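Home | Forums | Work and Automation | Members | Search

Teaching grippers at work: what has it changed for you?
Posted by tikeda, 28 Jan 2021

tikeda
I've moved from the packing line at Trorau to the demonstration floor, and I'm enjoying it so much that I wanted to hear from others who have made the same sort of move. The idea, for anyone coming from the office side, is that we do small handling jobs with a hand-held gripper in each hand, over and over, and the recordings go to the people training the arms. Each of us is down for 220 runs in a week. I thought I'd be bored stiff by now, but you start noticing things about your own hands that you never gave a thought to (why do I always turn a part before I set it down?) and it's lovely when somebody upstairs asks you about it and writes down what you say.

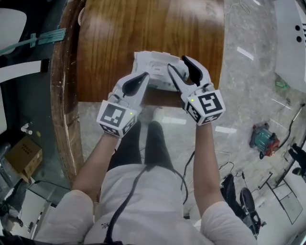
Both grippers at the table, with a white plastic part between them.

The big change for me is being asked. On the line, new kit arrived and we were shown which button to press. Now Jae-in Noh comes down with a list of moves the arm keeps getting wrong and we sit and argue about them. I've learnt more about the job in 3 months of doing it slowly than I did in years of doing it fast!

wbarrera
Glad it's going well, and I mean that. I'd be a bit careful though. We had the same thing at Meltard and the first year was great, everyone keen, lots of chat. Then the arms went on to the line and there were 8 of us for work that needed four. They did find places for people, but two went on to nights and one had a much longer drive. Have you got anything in writing about what happens after?

tikeda
Fair question. We've got a letter saying nobody's hours drop while the training work is on. After that it says "to be discussed", and yes, I know how that sounds. I have asked. Gillespie Carnegie is taking it to the next site meeting and I'll post what comes back.

What I can say is that the floor is a much friendlier place to work than the line was. You can hear each other, for a start. I used to go home hoarse.
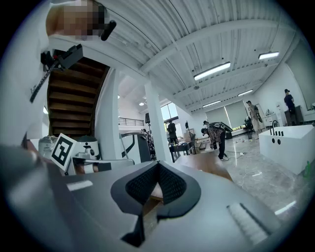
And you get to swap about, so if your wrists have had enough of one job you can ask to go on to another, or spend an afternoon checking recordings. I'd never touched that side of things before and I now do it two afternoons a week. Toshio Sasaki taught me, he's very patient, and I've started spotting a bad run before it finishes.

durer_fan
Wrists is what I came in to ask about. I did this for a bit and holding a gripper in each hand had my forearms aching by dinner time. What are your breaks like? Ours were on paper only.

tikeda
2 proper ones plus lunch, and you can put the grippers down whenever you like between runs. I ached to start with as well. What helped was loosening my grip, because I was squeezing as if the part might run off. Ask for someone to watch your elbows too. Mine were sticking out like a chicken's.

wbarrera
Loosening the grip, yes. I'd add: don't chase the number. If they want 220 and you're sore at 150, stop and say so. Tired runs are rubbish runs and the arm learns those too.

oldpacker
I'll disagree with Wenceslao a little on the bigger point. I was at Mizuno when the arms came in and I was dead against it. But the lifting had been wrecking people's backs for as long as I'd been there, and that went. I moved to looking after the cells and I wouldn't go back. The bit they got wrong was choosing who got trained. It was whoever shouted first, so the quieter ones missed out. If you've any say at all, Tomomi, get them to put up a proper list.

tikeda
Oh, that's a good one, I'll pass it on. We have a couple of very quiet people who are far better with the grippers than I am. One of them can do the fiddly placing jobs first time nearly every go, and I only found out when I was checking the recordings. 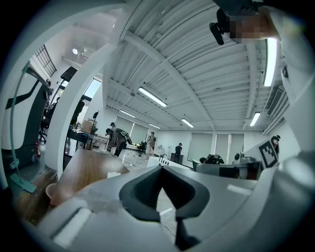
Wenceslao Barrera again, then. I'm not against any of it, and oldpacker is right about backs. My point is only that the people who did the teaching should be first in line for the jobs that come afterwards, and it's far easier to get that agreed now, while they need you, than in a year's time. Ask for it before the site meeting, and ask for it in plain words with a date on it.

tikeda
Right, that's going to Gillespie tonight. Would you mind if I copied your wording? I'd also like to ask about pay for the checking work, as it's still down as packing on my slip.

wbarrera
Copy away. And definitely ask about the slip.

durer_fan
Same here with the slip. Took me ages to get it changed, so keep a note of your afternoons.

Last updated: January, thread open for replies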